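Evaluation of the Wakitz Hand-Held Gripper Kit
Second Progress Report to the Skusholm Fund for Home Assistance
Prepared by Shirin Yazdani, Project Lead, Nustisis
Reporting period ending in December

1. Purpose of this report

The Skusholm Fund awarded Nustisis a grant to determine whether the Wakitz hand-held gripper kit is suitable for recording household tasks in ordinary homes. The recordings are intended for training the laundry functions of the Rashti home assistance arm. This report covers the second period of the grant. It describes the work completed, the condition of the equipment, the problems encountered, and the decisions requested from the Fund.

2. Work completed

The target for the grant as a whole is 1000 accepted recordings of garment handling. Collection in the first period took place in our own workshop, on a single table with fixed lighting. In this period the work moved into private homes, as agreed with the Fund at the last review. A total of 13 households have taken part, and 27 operators have completed the training course.

Each operator works from a short task list covering picking up, flattening, folding, and stacking. Garments belong to the household and are handled on whatever surface the household normally uses for folding. We have placed no restrictions on bedding, floor coverings, or furniture, and operators are instructed to leave the room as they find it. The resulting material is considerably more varied than the workshop recordings and, in our view, closer to the conditions in which the Rashti arm would operate.

Light-colored garments were given priority in the second half of the period. The first report noted that white cotton and similar fabrics were underrepresented, and that folds in such fabrics can be difficult to make out in strong light. The task list now includes approaches to the lower hem of a folded shirt with the two blue pads open, starting from several angles.

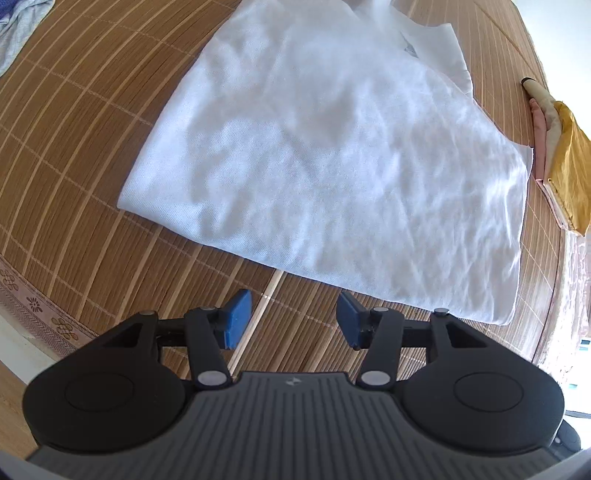

Can the kit be used by household members without a technician present?

After a training session of 20 minutes, most adults can carry out the task list on their own, although a technician is still needed to calibrate the fingers at the start of each day.

3. Equipment performance

The finger linkages have held up well. No pivot pin has failed or required replacement during the period. The pads are a greater concern. On smooth fabrics they grip reliably, but their edges become polished with use, and thin hems then begin to slip. Our technician, Said Kettani, now inspects the pads every Thursday and replaces them when wear is visible. The supplier has been asked to quote for a textured pad of the same dimensions.

Several operators reported fatigue in the wrist during long sessions. The weight of the kit is carried almost entirely by one hand, and the balance shifts forward when the fingers are fully extended. Sessions have been shortened, and a rest break is now part of the schedule. This has slowed collection slightly — the effect on the overall timetable is addressed in section 5.

4. Data quality

All recordings are reviewed by a second person before acceptance. The most common grounds for rejection are an incomplete grasp, a session started before calibration, and motion too fast to be tracked. Rejections for tracking were highest in rooms with little natural light. The wide field of view has proved useful when operators work close to a wall or at the edge of a bed, and we recommend that it be retained in any future version of the kit.

Household members have the right to withdraw any recording made in their home. Two families have exercised that right, and the material concerned was deleted on the same day.

5. Timetable and requests

We expect to reach the collection target within the grant period, provided that replacement pads arrive without further delay. The Fund is asked to approve the following:

Purchase of one additional kit, to be held as a spare.
Transfer of the unspent travel allowance to the equipment budget.
Extension of the household agreements through the end of the grant.

A draft of the purchasing recommendation will accompany the next report. It will compare the cost of owning the kits with the leasing terms offered by Wakitz, including calibration and spare parts.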